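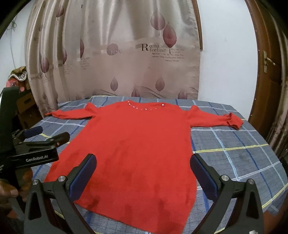 How do I get a red knit sweater with stones on the neckline back in shape when the hem has become wider after washing?
Wet the sweater again in cool water, press it in a towel, lay it flat and push the hem together with your hands to the width you want. Let it dry fully before you lift it. The stones can stay on, but do not twist the neck part.

Ticket 649
Product: Deltley ladies' knit, round neck, red
Opened by: Forough Rahimi
Handled by: Ladan Vahidi, Heydari Knitwear customer care
Status: waiting for customer

Forough Rahimi, 9:40
Hello. I bought this sweater in January from your shop in Prenbridge. I washed it for the first time on the wool program and now the bottom is wider than before. Also the two cuffs do not look the same, one is narrow and the other opens. I did not use the dryer. Is it a defect or did I do something wrong?

Ladan Vahidi, 10:15
Dear Forough, thank you for writing. Please tell me three things: the spin speed, which detergent, and how you dried it.

Forough Rahimi, 10:32
Spin I did not change, I think the machine goes to 2000 by itself. Detergent is Jetier for wool. I dried it on a rack, with the sleeves hanging down on one side.

Ladan Vahidi, 11:05
Then I think the rack is the first cause. A wet knit is heavy, and the part which hangs will grow. The spin is also too strong for this yarn. The detergent is fine, please keep it.

Please try the following:
1. Put the sweater in cool water for 3 minutes, no detergent.
2. Lift it with both hands under it. Do not hold it by the shoulders.
3. Roll it in a dry towel and press. Change the towel and press again.
4. Spread it with the front up on a bed or a table, on a cloth that does not lose color.
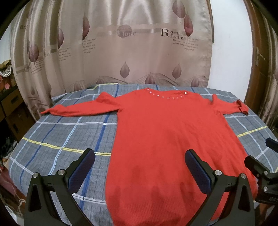

5. Pull the sleeves straight to the sides, then push the hem in from left and right, a little each time.
6. Close the wide cuff with your fingers and make it the same as the other - a few clean clothespins laid on top will hold it, but do not clip them.
7. Leave it for 2 days. If the cloth under it feels damp, change it.

Please do not iron over the stones. They are glued, and the glue becomes soft.

Forough Rahimi, 11:20
Thank you, this is clear. One question, can I turn it inside out for drying? I am afraid the sun will take the color.

Ladan Vahidi, 11:48
You can, but then it is more difficult to see if the neckline is straight. I would keep the front up and close the curtain. When it is dry, please measure the hem from side to side and send me the number. I will compare it with our size chart. If it is still too wide, we can look at an exchange, and for this I need the receipt from Prenbridge.

Note for colleagues: care label says "flat dry" only as a symbol. Second customer who did not know it. I have asked for the words to be added on the product page.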